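Gel polish kits: keep everything in one box or split it up?
Home Salon & Nails > Storage and Tidying

kastard62
Posted 16/04/2019
So I finally got fed up with my nail stuff living in three different drawers and I want ONE box for all of it. Polish, files, wipes, the lamp cord, the lot. My sister says I'll hate it inside a month. Who's right?

Tornent
Your sister. I did one box in January and every time I wanted a file I had to dig under everything else. Split it — wet stuff in one, dry stuff in the other.

kastard62
But then I'm back to two places to look!

bumutura_nails
Two is fine, three was your problem lol. I have 62 bottles though so I'm probably not the person to ask.

Tornent
62?? Do you even wear them all?

bumutura_nails
Nope. Next question.

Judite Bettencourt
I'm going to disagree with Tornent. One box works great if you're only doing your own hands and you don't own a salon's worth of color. My mom kept her whole manicure set in a cookie tin from 1982 until she moved, and she could find things with her eyes closed.

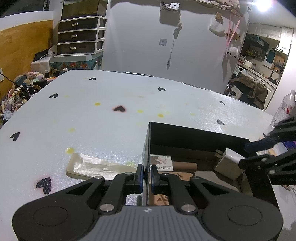
My rule is that the polish cartons go up against one wall and anything with a plug goes on the other side. I like a black box for it because a white power adapter jumps right out at you, and so does a carton with painted nails on the front. Mine does end up upside down half the time, and I've quit caring. Flat packets can lie wherever they fit.

Tornent
OK but where do your files go? That's the whole argument.

Judite Bettencourt
In a mug on the shelf :)

kastard62
So... two places.

Judite Bettencourt
A mug doesn't count!!

bumutura_nails
It counts. Get a deeper box, Kastard, and stick the files in standing up.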